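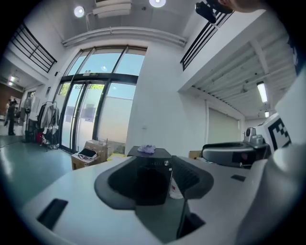 Purple

Purple is a color that falls between red and blue. In everyday English the word covers a wide range of shades, from pale tints such as lavender and lilac to dark ones such as plum and eggplant. Painters usually treat it as a secondary color, made by mixing red and blue paint.

Purple and violet

The two words are often used as if they meant the same thing, but in the study of light they are different. Violet is a spectral color. It has its own wavelengths, at the short end of what the human eye can see. Purple has no single wavelength. The eye sees it when red light and blue or violet light arrive together with little or no green.

Name

The English word comes from Old English purpul, which goes back through Latin purpura to the Greek porphyra. The Greek word referred to a dye made from sea snails and to the snails themselves. In older texts "purple" may describe a deep crimson, and it is not always clear which shade a writer had in mind.

Early dyes

The best-known purple of the ancient world was Tyrian purple, named for the city of Tyre on the coast of present-day Lebanon. Dyers took a fluid from a gland in several species of sea snail and used it to color wool and silk. Each snail gave very little, so a large number were needed for one garment, and the cloth was expensive. Roman law limited who could wear certain kinds of purple, and the color came to be linked with high office and later with emperors.

Cheaper purples were also made. Some came from lichens, which gave a dye called orchil that faded in sunlight. Others were made by dyeing cloth twice, first with a blue such as woad or indigo and then with a red such as madder.

Synthetic dyes

In 1856 a chemistry student in London made a purple dye by accident while trying to produce quinine. It was sold as mauveine, or mauve, and became fashionable in Britain and France within a few years. Other dyes made from coal tar followed, and purple cloth was soon within reach of ordinary buyers.

Light purples

Pale purples are made by adding white to the color or by using less dye. Lavender and lilac take their names from flowers, and mauve is the French word for the mallow plant. The names are used loosely, and two paint or fabric makers may give the same name to shades that look quite different. Light purple fabrics tend to show a change in tone under different lamps, looking pinker in warm light and bluer in cool light.

Uses and meanings

Purple is used in many Western churches during Advent and Lent. In Britain and some other countries it was a color of half mourning in the 19th century, worn after a period of black. In the United States, the Purple Heart is given to members of the armed forces wounded or killed in action.

See also

Indigo
Magenta
Natural dye
Violet (color)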